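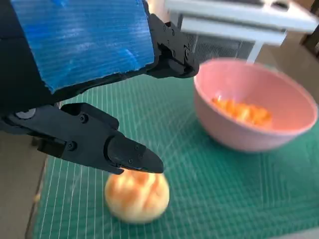 Step 2: Set your approach point before you tune the grip

Welcome back! If you've got Jenon talking to your gripper, open the Approach tab and load the wrist view. You want the fingers spread wide with the bun still mostly in view, and the bowl off to the side — a bowl rim is very easy to clip on the way down, so draw your keep-out zone generously.

Now set the open position to 3,000 and the close target to 2,987, and please don't be tempted to go further on the first try. Bread is softer than you think! Run the close command at speed 33, pause the controller, and compare your view with mine.
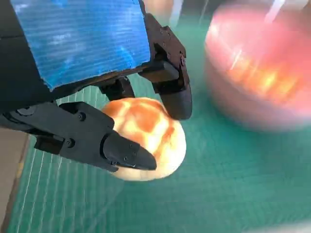
Fingertips on both sides of the bun, with the bowl kept out of the way.

If yours looks lopsided, nudge the wrist offset and run the step again.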